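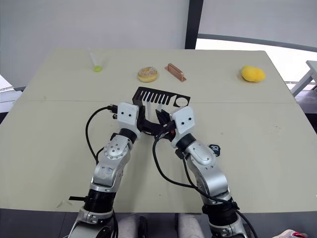

I have been on a plastic parts kick ever since I took the heat vent out of our old Ilska fan heater and realized how much thought goes into a piece most people never look at. It's a hobby that costs next to nothing! You find a broken appliance, get out the screwdriver, and suddenly the kitchen is full of little puzzles. The piece I keep coming back to is the flat black one with the narrow vertical slots along its left side and a round hole near the right end, like a comb that somebody decided to improve. Put it against a pale beige tabletop and you get the whole outline at a glance, every slot of it. I love that. Black on black in a drawer, it might as well be a ruler.

So, slots. Once you start looking you can't stop (ask anyone who has had to wait for me in the appliance aisle on a Saturday). My Wostden toaster has them along the bottom, the radio has them on the back, and the Ackermann dehumidifier in the basement has so many that I spent a whole evening cleaning them with an old toothbrush and a bowl of soapy water. Very satisfying evening, by the way. The toothbrush gets right down between the bars, where a cloth just skates over the top.

Round holes are a different kind of fun. Some are for a screw, some for a cable or a knob, and with a loose part you get to guess. I keep mine in a Natmont storage box with 20 compartments, and I am now on part number 21, so you can see the problem. I did try putting 2 small grilles in one compartment, but they hooked together and it took me most of a cup of coffee to get them apart without snapping anything.

Next up is a hair dryer from the thrift store with a gorgeous spiral grille on the back. I haven't opened it yet. I'm saving it for December, when it's dark by dinner and I want something good to do at the table.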